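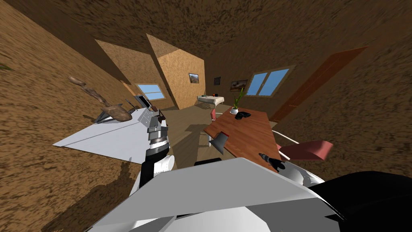 Rendered view: mottled brown walls and a steeply sloping ceiling, with two robot arms reaching up.

Visit report: Foltetti clay plaster open day

30 October 2018

I went to the Foltetti open day with a damp back bedroom and a low opinion of showrooms. The bedroom is under the roof of a house built by people who disliked right angles, and every plasterer who has seen it has quoted for gypsum board and a skim. Foltetti sell clay. Their leaflet says clay plaster "breathes", "balances" and "calms", and I wanted to hear what any of that meant from somebody who mixes the stuff.

The works are behind the old Semeniuk brickyard, a long walk from the bus stop along a road with no pavement. Entry was free. Coffee was not. We were split into groups, handed paper overshoes that tore before we reached the mixing hall, and led round by Tamara Văduva, who runs production and was the best thing about the day. She answered what she was asked and said when she didn't know.

The mixing hall is less grand than the website makes it look. Clay comes in by lorry, is dried, crushed and sieved, then blended with sand and chopped straw. The bagging line was stopped while we were there, so I can't say how fast it goes. I put my hand in the sieved clay and it felt like cocoa powder. A 27 kg bag of the base coat costs 152 lei, which is a lot for earth, and you need a primer from the same firm if your wall has ever been painted. The primer is not mentioned in the leaflet.

After that came the talk. Rodica Costache from sales had slides on humidity, including a graph with no numbers on the upright axis. I asked what the units were. She said the graph was "indicative". A man behind me asked whether clay would cure the mould on his north wall, and to her credit she told him to fix the gutter first. She also claimed more than 200 homes finished in the Isix range, their coloured top coat. I asked for the address of one that was five years old and was promised an email.

We were then allowed to try it ourselves on practice boards. Base coat is forgiving and rather pleasant to spread. Top coat is neither. Mine dragged, tore and ended up with a ridge across the middle that Tamara took out with two strokes of a plastic float. She uses a plastic one for the final pass and a steel one before it, and says most complaints about patchy colour come from people who keep wetting the wall.

On cleaning, the official line is a soft dry brush. I asked about Javel, since my mother puts it on everything, and got a firm no. Marks can be rubbed out with a damp sponge, supposedly. The demonstration mark was pencil, on a board. I would have liked to see coffee, or a child's hand, on a wall somebody lives with.

My quote for the bedroom came to 3644 lei for materials, without labour, delivery or the primer. Gypsum would be well under half that. I liked the surface more than I expected to and I brought home a sample tile, now sitting on the windowsill of the damp room, where I shall leave it until January before ordering anything. The email with the address has not arrived.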